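Home | Galleries | Play Kitchen | Storage | Contact

The Play Kitchen Table

Jasmina Perić has been adding to our play kitchen gallery since the spring, and this page covers the small cooking set. It is the one we use for pouring, sorting and pretend soup. The set has been through 13 sessions with the younger group and gets put out again every week. There isn't much to it – a steel saucepan, a pair of white bowls and some toy vegetables. 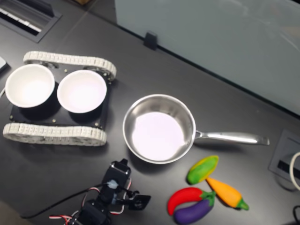
Saucepan, two bowls, and the corn, carrot, chili pepper and eggplant together on the gray tabletop.

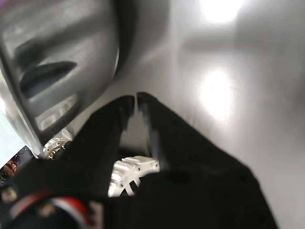 Brushed metal close up, with the dark slot across it.

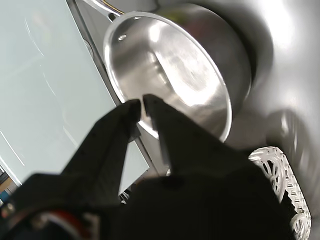 The saucepan tilted, showing the bright inside and the rolled rim. 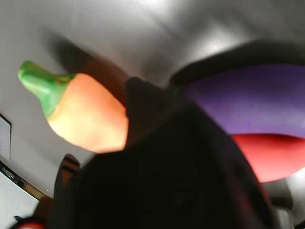 Orange pepper with its green stem on the left, purple eggplant on the right.

Notes on the set

The saucepan is a real one. Aušra Vaher bought it secondhand after the plastic pot from the first Nulton kit split at the handle. A real pan is heavier, and the children hold it with more care. It also makes more noise, so we put a cloth down when the room next door is in use.

The vegetables came from two different bags, and the sizes don't match. The eggplant is the one most children pick up first. We wipe everything down at the end of the day and let it dry on a rack before it goes back in the box. Please don't put the vegetables in the dishwasher – we lost a tomato that way.

Storage

Bowls go inside the pan, vegetables in the cloth bag, and the whole lot fits in the blue box marked Golob on the second shelf. The handle sticks out a little, so leave the lid off.

Coming in December

Rezaul Abeysekara is putting together a baking set with a rolling pin, a tray and 3 cutters. Photos will be added to the gallery when it is ready. If you have clean wooden spoons to spare, leave them with Rezaul.

Page updated November 17, 2020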